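Why Is the Sky Blue?

Go outside on a clear day and tip your head back. Blue, blue, blue! But air has no color. Scoop up a jar of it and you'll see right through to your fingers. So where does all that blue come from?

It starts with the Sun. Sunlight looks white, or maybe a little yellow, but it's really a whole bunch of colors traveling together. You've seen them split up in a rainbow: red, orange, yellow, green, blue and violet, each one sliding into the next.

Light travels in waves, a bit like ripples on a pond. Red light has long, stretchy waves. Blue and violet have short, tight ones. And that difference matters a lot once the light reaches our air.

Air is made of teeny tiny bits called molecules, mostly nitrogen and oxygen. They're far too small to see, and there are zillions of them over your head right now! When sunlight comes zooming down, the long red waves mostly sail straight on. The short blue waves get bounced all over the place. Scientists call this scattering. Blue light ends up coming at your eyes from every part of the sky.
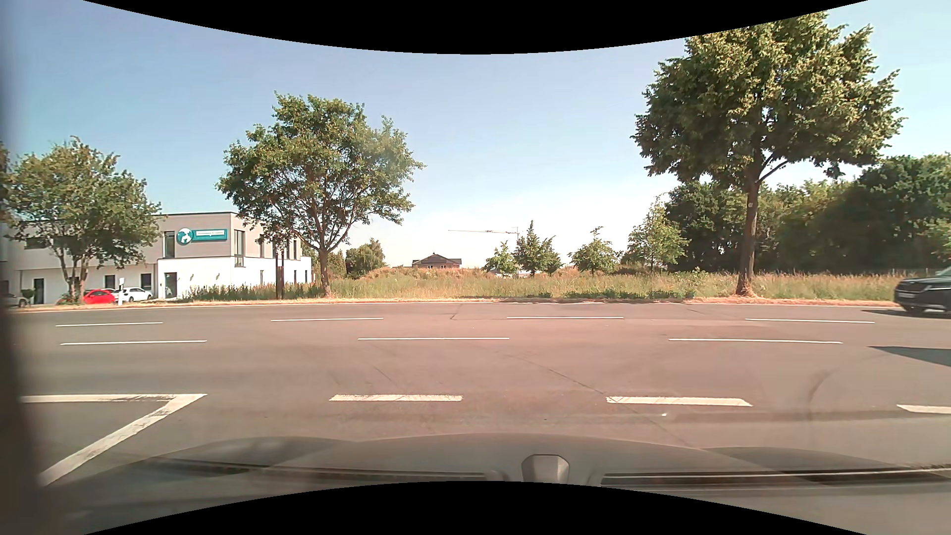 Violet waves are even shorter than blue ones, so why don't we see a violet sky? Well, the Sun sends out less violet light to begin with, and our eyes are much better at noticing blue. (Good question if you thought of it before I did!)

Now look lower, toward the place where the sky meets the ground. The blue gets paler down there, and sometimes it's almost white. Light from low in the sky has to come through much more air to reach you. It gets bounced again and again, until lots of colors are mixed together, and mixed-up colors of light look white. Dust and tiny drops of water help wash out the blue too.

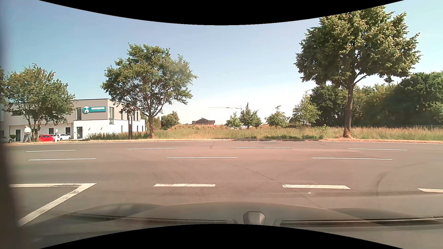

Sunsets work the same way. In the evening the Sun is low, and its light takes a long, slanting path through the air. Most of the blue is scattered away before it gets to you. The oranges and reds keep going, and wow, what a show!

Try it at home

You'll need a clear glass of water, a flashlight, a dark room and a little milk. Stir in 7 drops of milk. Shine the flashlight through the side of the glass and look from the front. Can you spot a faint bluish tint? Now look through the glass toward the light, with a grown-up holding the flashlight. It may look a bit yellow or orange. Add 4 more drops, so you have 11, and look again.

Never look straight at the real Sun, even at sunset.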